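Notebook: wrist-view rim fitting, table clearing stack
2019-07-06 – Lesego Khumalo
4 min read

We use cookies to remember your preferences. Accept / Manage

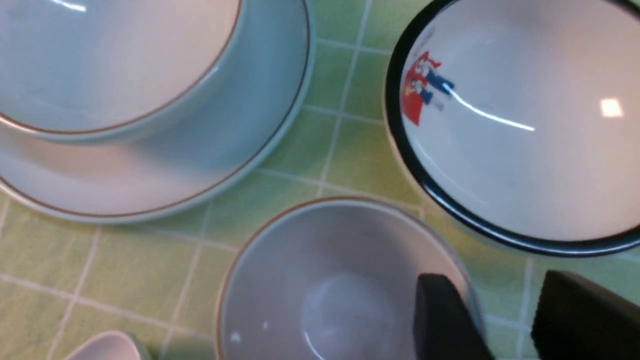

Why does the planner keep picking the wrong side of a bowl to grasp?
Because the rim fit returns a full ellipse even when the camera has only caught part of one, and the grasp sampler trusts all of it equally. It happily proposes contact points on the stretch of rim the fit made up. The made-up stretch always scores well, there being no pixels out there to argue with it.

So, today was about teaching Vundis (the perception node, for whoever reads this after I've gone on leave) to say which parts of a rim it has seen and which it is guessing.

Started from Lungile's March branch, which already carries a per-point confidence through the fit and then throws it away at the message boundary. One field in the message definition. Two hours to find everything that subscribes to it. The visualizer was subscribing twice, under different names, and drawing both.

What changed:
- rim points within 20 px of the image border no longer vote in the ellipse fit
- arcs with no supporting pixels get flagged as extrapolated and the sampler skips them
- the fit now needs 26 supporting edge points or it returns nothing. It used to return something from 5, and what it returned was art

The tiles are still a pest. Grout lines are straight and bright and the edge detector loves them more than it loves crockery. On the white bowls with the thin brown line the rim edge is faint and the grid wins. The black-rimmed one is easy, you could find that rim with a potato. Tried subtracting the grid by fitting the two line families first. Works until the plate's shadow falls across a tile, then the shadow edge gets promoted to grout and a piece of plate goes with it. Left it in behind a flag, off by default.

Highlights: the long streak inside the black-rimmed bowl was coming back as a second, inner rim. Concentric bowls, nested, according to Vundis. Added a check that an inner rim has to close over at least half its arc. A streak doesn't. The decal also throws edges, but they are short and messy and fall out at the length filter with no help from me.

Bowl on plate is the one I didn't fix. Two rims with brown lines, one object resting on another, and the segmenter calls it one thing with a generous brim. Biltari then plans a grasp on the plate rim and counts it as a bowl pick. Lungile's view is that this belongs in the scene graph. My view is that everything belongs in the scene graph according to whoever doesn't maintain it – we agreed to argue about it later.

Replay, 200 logged wrist views, old fit against new. Proposals on unseen rim: gone, as they should be by construction. The cost is 3 views where the sampler now finds no grasp at all and asks for another look. I'll take that over confident nonsense, though the look-again behavior currently backs the wrist straight up along the approach axis, so the second view is the first view but smaller. Needs a sideways step. Put a TODO in the approach planner with my name on it, regretting it already.

Also the finger mask. It was static, drawn for the fully open position, so with the fingers anywhere else a strip of black pad leaks into the image and meets the bowl rim. Now computed from the joint reading. The serrated edge on the right pad makes a lovely fake texture, so I dilated the mask a bit past the teeth.

Next: merge once Lungile has reviewed, rerun with the grid flag on, sideways step, ask who owns the scene graph and look busy when they point at me.

Enjoying these notes? Get new entries by email. Subscribe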